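Search this notebook Enter keywords Go

2 Oct 2023
Bromstead shed, arrow bench

Back on the arrows. Deer trip is close and the set still isn't sorted. Notes so I don't redo it all again next week.

Refletched 6 from the Pusten batch. Old vanes came off clean with the blunt scraper, no carbon lifted. Wiped with metho, left them a good while, then new vanes with a bit more helical than last time. Jig clamp is sticky at the back end, needs a clean. Two of the six had a vane foot lifting when I flexed it, dot of glue on each, will look again tommorow.

Spine: cut to the same length as the September lot. Bare shaft at close range still nock left. Not by much. Moved the rest a hair, shot again, better. Don't touch the rest again until the string is settled!! Did that in September and chased it for a whole evening.

String is the Punano one. Peep has rotated a touch since it went on, normal I guess. Put a twist in, pressed it, fine now. Serving under the nock is tight, maybe too tight, nocks click hard. Try one of the looser nocks before re-serving anything.

Broadheads. Spun every one on the rollers. Binned 2 with a wobble you could feel through the shaft, could be the inserts and not the heads, so kept them in the tin marked SPIN AGAIN. The rest good. Fixed blades hit a bit low of field points at longer range, same left/right. Happy with that. Not going to chase the low, will just sight in with the heads on.

Chrono'd nothing today, battery flat. Someone please buy one and put it in the drawer, not on the bench where it walks off.

Block target is shot out in the middle, arrows going through to the fletch. Turned it round. The Maillard bag target is still OK for field points only, DO NOT shoot broadheads in it, there's a rip down one side from whoever did.
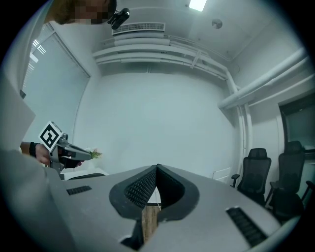

Tally from the shed log: 2,954 shots on this bow, 108 of them since the new string. Want a fair few more before I call the string settled and mark the cams. Silver pen is in the top drawer.

Practice from kneeling was rubbish. Bottom limb wants to touch my leg if I rush. Slow down, knee out wider. From the stool much better, group held together right to the last end. Will do the stool in the blind and forget kneeling unless a deer makes me.

Still to do
- reglue check on the vane feet
- looser nocks
- wax string, not the serving
- re-spin the ones in the tin
- release aid, the trigger has creep again, tiny screw, loctite it this time
- weigh the finished arrows and write it on the wraps
- quiver foam is crumbling, ask if Pusten sell just the insert

Wind was all over the place by the end so packed it in. Left the bow on the hook, cam covers on.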